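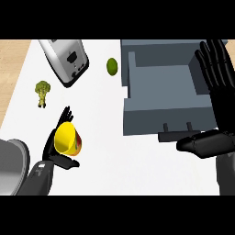

Niltano Everyday Trunk, two-pack

Most underwear pages will tell you that you've been wearing the wrong thing your whole life. We stock underwear from a lot of labels and we don't believe that. A decent trunk has to stay where you put it, survive the wash and not cost more than dinner. The color is a fair place to start, because Niltano calls this one Signal and the product card calls it "a warm gold." It isn't gold. It's bright yellow, close to the yellow cup in that black robotic hand, and if you wear white pants you should know that before you order. The other color is a plain charcoal.

What you get

Two pairs per pack, both the same color. Niltano doesn't do mixed packs and we've stopped asking. The fabric is a cotton jersey with a little stretch, cut with a three-inch inseam. The waistband is brushed on the inside and has the name woven on the outside in small letters. No fly. There is a flat seam down each thigh where the older version had a raised one, and the change is worth having.

About the claims

The maker says the fabric is "climate smart." We asked what this meant and got back a paragraph with the word "breathable" in it four times. It's cotton. It breathes like cotton, and after a long run it stays damp like cotton. If you want something for the gym, the Cekance mesh boxer dries faster, though the legs ride up on anyone with real thighs.

"Tailored by designers" is also on the box. We'd hope so.

The "forever waistband" we can say more about. Our own test pairs held their shape well past the point where the cheaper Mondal trunk had started to roll over at the top. The yellow did fade – not badly, but you'll notice when you put an old pair beside a new one. Charcoal held up better.

Sizing

Runs small. The chart on the box puts a 34-inch waist in a medium, and we'd put it in a large. If you fall between sizes, go up. Sizes are S to XXL. The XXL has the same leg opening as the XL, so the extra room is all in the waist and seat.

Care

Wash cold, inside out. The label says to line dry. We used a dryer on low and lost a little length in the leg, nothing in the waist.

Stock and returns

The August delivery was 625 packs, and over half of those are charcoal. Orders placed by noon on Friday ship the same day. Unopened packs can come back for a refund. Opened ones can't, whatever the fit, so read the sizing note first.

Often compared with: Adex Rib Brief, Cekance Mesh Boxer, Mondal Basic Trunk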